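Häufige Fragen zur Aufzeichnung von Beispieldaten
Projekt Gridstead – Teilbereich Textilien

Stand: März

Diese Seite richtet sich an Einrichtungen und Einzelpersonen, die sich an der Datenerhebung für das Projekt Gridstead beteiligen. Fragen, die hier nicht beantwortet werden, nimmt die Projektkoordination (Neville Fothergill) entgegen.

Was wird aufgezeichnet?
Aufgezeichnet werden vollständige Greifvorgänge, bei denen eine Bedienperson den Roboter von Hand führt. Zu jedem Vorgang werden die Kamerabilder, die Stellung der Gelenke und die Öffnung des Greifers gespeichert. Das lernende System erhält diese Vorgänge als Vorlage.

Wie lange dauert eine Episode?
Eine Episode darf höchstens 60 Sekunden dauern. Überschreitet sie diese Grenze, wird sie vom System beendet und als unvollständig gekennzeichnet. Sie ist nicht zu löschen.

Wie viele Episoden umfasst eine Sitzung?
Vorgesehen sind 30 Episoden je Sitzung. Nach der Hälfte ist eine Pause einzulegen. Pro Tag sind für eine Bedienperson höchstens zwei Sitzungen zulässig.

Werden auch misslungene Versuche benötigt?
Ja. Rutscht ein Kleidungsstück aus dem Greifer oder werden mehrere Teile zugleich erfasst, ist die Episode zu Ende zu führen und mit dem entsprechenden Vermerk abzulegen. Ein Vorgang darf nur verworfen werden, wenn ein technischer Fehler vorliegt, etwa der Ausfall einer Kamera.

Darf die Wäsche vorher geordnet werden?
Nein. Die Kleidungsstücke werden ungefaltet eingelegt und vor jeder Episode neu vermischt. Glattstreichen oder Sortieren nach Farbe ist nicht gestattet.

Welche Textilien sind geeignet?
Zugelassen sind gewöhnliche Kleidungsstücke unterschiedlicher Stoffart, auch mit Reißverschluss oder Knöpfen. Ausgeschlossen sind Teile mit Namensschildern, Firmenlogos oder sonstigen Angaben, die auf eine Person schließen lassen.

Wer beschreibt die Aufgabe?
Die Aufgabenbeschreibung wird vor Beginn der Sitzung in der Software Baser ausgewählt. Freitext ist nur im Feld »Bemerkung« möglich. Weicht der tatsächliche Ablauf von der Beschreibung ab, ist die Bezeichnung nachträglich zu berichtigen; die Aufnahme selbst bleibt unverändert.

Warum wird die Umgebung gewechselt?
Das System soll Kleidung auch vor Hintergründen erkennen, die selbst stark gemustert sind. Wandflächen und Beleuchtung werden deshalb nach einem festen Plan getauscht. Der Wechsel wird im Sitzungsprotokoll vermerkt.
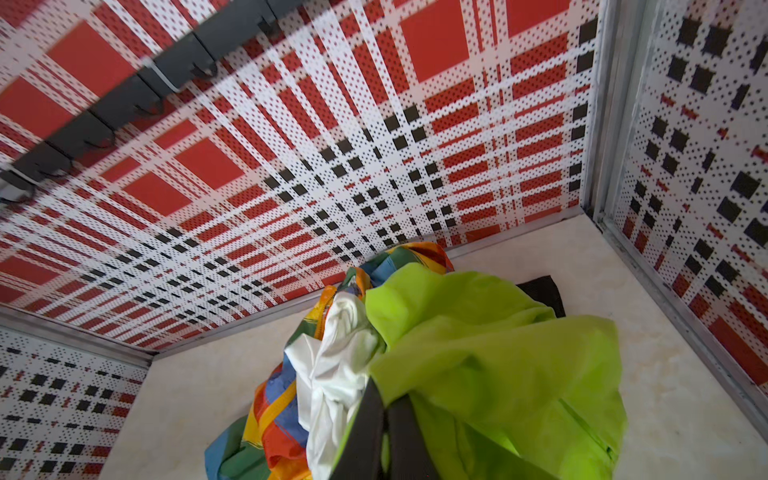 Thérèse Hawthorne wendet ein, dass ein fester Plan allein nicht genüge. Wer immer am Vormittag aufzeichne, erhalte immer dasselbe Licht, gleichgültig, welche Wand eingesetzt sei. Sie bittet darum, auch die Uhrzeiten der Sitzungen zu variieren. Die Koordination hat den Hinweis aufgenommen; bis zur Anpassung des Plans wird empfohlen, die zweite Sitzung nicht vor 14 Uhr zu beginnen.

Wer prüft die Aufnahmen?
Die Prüfung erfolgt durch zwei Personen, die an der Sitzung nicht beteiligt waren. Bei abweichender Bewertung entscheidet die Koordination.

Wie lange werden die Daten aufbewahrt?
Rohdaten werden neun Monate gespeichert. Geprüfte Episoden gehen in den Gesamtbestand über und unterliegen der dort geltenden Frist.

Kann eine Aufnahme zurückgezogen werden?
Ein Antrag ist schriftlich unter Angabe der Sitzungsnummer zu stellen. Bereits abgeschlossene Trainingsläufe bleiben davon unberührt.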